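Notes » Storage » Shelf risers

Wire riser, one container, and where the leftovers go

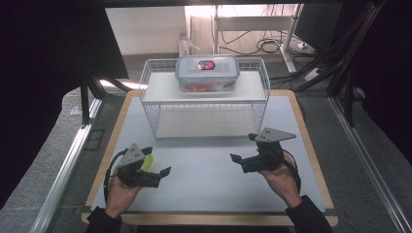 Clear container with the blue-tinted lid, upper level of the rack.

The riser is a plain white wire unit with two levels. I bought it in July to get a second layer out of a shelf that was wasting most of its height. Marta Horobets had recommended stacking the boxes directly, but the lids on mine flex under load and the snap locks work loose after a week or two.

Current rules:

Upper level: anything to be eaten within a day. Clear sides only, so the contents can be checked without opening the lid. Label in the center of the lid, never on the side, where it hides the food.

Lower level: flat items and spare lids. I leave it clear until the upper level is full. Tall boxes don't go in there, as the lid tabs catch on the wires when pulled out.

Load is the one thing to watch. A full 1000 ml box is fine in the middle of the platform. Two of them pushed to the same end will make the wire sag, and it doesn't spring back completely. Put the heavy one over the legs.

Wire spacing matters too. Small sauce pots tip between the wires, so mine sit on a cut piece of shelf liner, 11 cm by 20 cm. Aiman Oei uses an old Cerkamer tile for the same job. It is heavier but wipes clean faster.

Still to test: whether a second riser fits beside the first with the door shut.

We use cookies to remember your reading preferences. Accept | Settings

Contact | Back to top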